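Progress report to the Halász fund
Preltirero toy and puzzle library, second period
Written by Josefien Geerts, with Riet Brouwer
26 July 2021

Dear all,

We are so pleased to be sending you this one. When we wrote the first report we had a room full of boxes and a lot of hope, and now we have puzzles going out of the door and (mostly) coming back again. I will go through the work in the order of the plan you approved, then the money, then what we would like to do next.

Sorting the old stock

The puzzles we took over from Kurkero came to us in banana boxes, stacked any old way, with the boards in some boxes and the pieces in others. Riet opened the first one, said a word I won't repeat in a report, and then spent the rest of the afternoon happily matching edges. We sort by board now. Every board gets a tray, every loose piece goes into the tray it seems to belong to, and whatever is left over at the end of the day goes in the big tin. The tin is getting lighter, and we love that!

Fifty puzzles are complete, cleaned and ready to lend. That was the target for the whole year, so we have reached it well ahead of the plan. Another 12 are missing one piece each. We have kept these on their own shelf, because Riet is sure that some of the pieces are still in the tin, and she has been right about this more often than I have.

Farm animals and vehicles are by far the most popular subjects with the little ones. Anything with a tractor on it is gone within the hour. The alphabet boards are slower, although the grandparents like them.

Cleaning

We tried a few ways of cleaning the boards and have settled on a barely damp cloth with a drop of dish soap, then a dry cloth, then a night on the rack. Soaking is out. We lost two boards that way in May (the backing lifted and the picture layer bubbled up at the corners), and I would like other groups who read this to be spared the same. Sticker residue comes off with cooking oil and patience. Crayon is harder. White borders show everything, so those boards take the longest, but they also look the nicest when they are done.

The bags

This was the part of the plan I was least sure about, and it is going so well. Each puzzle goes out in a cotton drawstring bag with a number sewn inside the neck, and the same number is written on the back of the board and on the back of every piece. It took ages to do the writing. It has also saved us again and again, most recently when two families on the same street swapped visits and both boards came back with the wrong pieces. Ten minutes at the counter and all was well.

The Wudosura sewing group made the bags from donated sheets, and the ones with the green stripes have become a bit of a favorite. They have offered to make larger ones for the floor puzzles. We said yes before they had finished asking.

Lending and returns

Borrowing is free and the loan runs for two weeks. We don't charge for lost pieces. A few people wondered if that was wise, and we did talk it over, but parents tell us they used to stay away from toy libraries out of fear of a bill, and we would so much like them to come. Pieces do turn up. One was brought back in a rain boot.

The opening hours you funded on top of our own have made a real difference to working parents, and the early evening is now our busiest time. We did have to close twice when the heating in the building was being replaced, and we added those hours back the following month.

The boards with one big vehicle

I want to say a little more about these, as you asked which puzzles work best for the youngest children. A board with one large, bright subject in the middle keeps a small child at the table much longer than a busy street full of tiny figures. There is always somewhere to start.
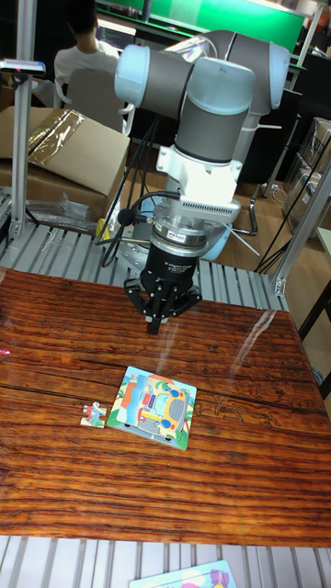

This page was last changed on the date of the report, by J. Geerts.

The cartoon bus in yellow and blue is just that sort of puzzle, and I am very fond of it. The white border gives it a clear edge, and the red, blue and green details help with finding where a piece might go. With a piece lying loose beside the board there is a little job waiting to be done, and we have started laying out our display puzzles in the same manner on lending days. Children who walk straight past a finished picture will stop for one piece!

Money

Spending is within the budget on every line. Shelving cost less than we had planned, and with your agreement we would like to move what is left over to trays, which we are always short of. The full figures are in the attached sheet, with the receipts behind it in date order.

Coming up

The floor puzzles are next. They are big, they are heavy and several have corners that have been chewed, so we expect to be slower with them. Riet wants to try cutting replacement pieces from thick card and painting them to match, starting with the shelf of nearly complete ones. Her first trial piece, a bit of duck pond, fits beautifully and is only slightly the wrong green.

You are very welcome to come by during opening hours and see how it all runs. Please let me know by email if you need the receipts in another form.

With warm thanks,
Josefien Geerts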